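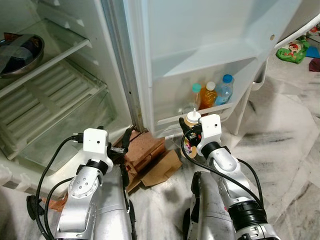
The Ferry to Dristau

February, by the fiction desk

The ferry left Jerusell at 6 and there were four of us on it, counting the dog. The woman across from me had a cake box on her knees and kept both hands on the lid. She asked if I was going over for the sale.

I said I was going to look at a house.

"Which one?"

"The one behind the Barbu mill."

She nodded and looked out at the water. It was still dark and the deck lights only reached a few yards. My aunt had left me the house and a letter with 270 dollars in it for the first month's heating. I had never been inside. She and my mother stopped speaking before I was born, and my mother never said what it was over.

"She sold eggs," the woman said after a while. "Your aunt. You have her chin."

I hadn't told her it was my aunt.

We docked a little before seven. The woman walked with me as far as the mill and pointed up the hill with her elbow, both hands still on the box. The key stuck, then turned. Inside it smelled of coal and soap. There was a coat on the hook and a pair of boots under it, my size.

I sat down at the kitchen table without taking my scarf off. On the wall was a school picture of me from second grade. My mother had always said that one got lost in the mail.

The boat back was at noon. I found the matches and lit the stove.

Contact the editors | © Drunis Quarterly | Back to top

More stories
Salt Road
The Piano Mover's Wife
A Week in Jerusell
What the Well Man Said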